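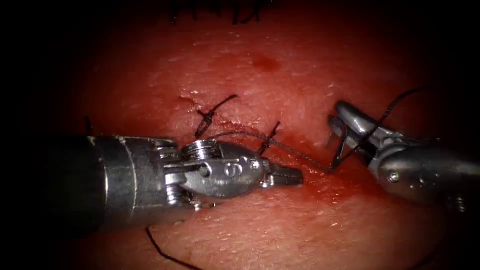 Kindport Closure is a set of records on closing straight incisions in soft tissue with a running or interrupted suture. Each record covers one incision, from first bite to final knot. Incisions may lie at any angle to the view; a diagonal one, running from upper left down to the right with a grasper on one side and a needle driver on the other, is labelled "oblique". The angle label describes the line of the wound only and says nothing about which side the thread comes from.

Contents

The current release holds 691 records. Of these, 192 are set aside for testing and should not be used for tuning. The split was made by tissue piece, so no piece appears on both sides.

records/ - one folder per incision
labels/ - stitch and incision labels, plain text
splits/ - train and test lists
notes/ - bench notes from Kekthorpe and Lisach

Label fields

incision_angle: along, across or oblique
stitch_type: running, interrupted or unknown
stitch_state: placed, tightened, tied or unclear
thread_visible: yes, partly or no
edge_contact: closed, gaping or unclear
glare: low, medium or high

Stitch spacing is measured between entry points on the same side of the wound. Where an entry point is hidden by an instrument, the field is left blank. Do not read a blank as zero.

Glare is common on moist tissue. Small bright spots over the grain of the surface are labelled low or medium. High is kept for cases where the highlights hide part of the thread or the wound edge. Colour should not be used to judge tissue condition - the lighting differs between the two sites and the outer part of the view is often dark.

Labelling

Labels were made under the Kollár scheme, version 2, with one change: "loose" was dropped from stitch_state after labellers could not agree on it. Stitches that would have been called loose are now "placed". Every test record was labelled twice. Disagreements were settled by a third labeller and both original labels are kept.

Known problems

Records from Lisach made before May use the old spelling "color_ref" in the header. The loader accepts either.

Knot counts are unreliable where the thread tail lies over the knot.

Over 700 stitches have no depth label. Depth cannot be recovered from the surface view and these will stay blank.

Use

Intended for work on stitch placement, thread handling and wound edge alignment. Not suitable for clinical decisions or for grading trainees.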